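Wundier Hand-Held Teaching Gripper

Pick up a Wundier, do the job yourself, and hand the recording to your robot. No arm on the bench, no joysticks, no pendant. You squeeze, lift, turn and let go much as you would with a pair of kitchen tongs, and the camera on the tool records the whole thing from the gripper's point of view.

We started building these at our Birkville workshop because we wanted to teach robots about real homes, and real homes are hard to fit in a lab! Karim Tawfik drew the first linkage, Asmaa Abou Zeid rebuilt it so that it stopped pinching her knuckles, and we've been fiddling with it happily ever since.

What it's like to use

Most people get the feel of it within a few minutes. The two fingers close together, so whatever you're holding stays in the middle of the view, and the ridged blue pads grip cloth far better than the smooth ones we tried first. Cloth is where we think hand teaching really shines. A folded top on a bed has soft edges and no handle, and your hand already knows how far to go in before closing - try doing that with a joystick and you'll see why we got so excited.

The wide lens takes in plenty of the room as well as the fingers. Straight lines bend towards the edges, but your software gets the bed, the walls and the doorway all in one view, and that helps a great deal when it has to work out where the gripper has been.

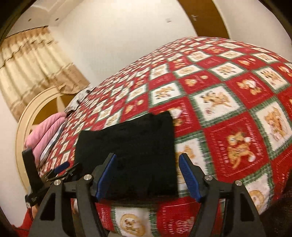 Getting good recordings

Start each take with the fingers fully open and hold still for three seconds. Move a bit slower than you would when tidying up for yourself. Vary things between takes: turn the cloth, shift it along the bed, come in from the other side. Busy patterned bedding is very welcome, as the tracking loves having lots of detail to follow. Plain white sheets are harder work, so throw a quilt over them if you can.

What's in the box

Wundier gripper with side mount
Spare pair of ridged pads
Charging lead and carry pouch
Printed quick guide

Details

Weight: 900 g
Recording format: video with finger opening logged alongside
Pads: blue, ridged, replaceable
Spare parts: usually sent out within 48 hours

Questions about fitting the matching fingers to your own arm go to Neville Whiteley at the workshop, who is always glad to talk linkages.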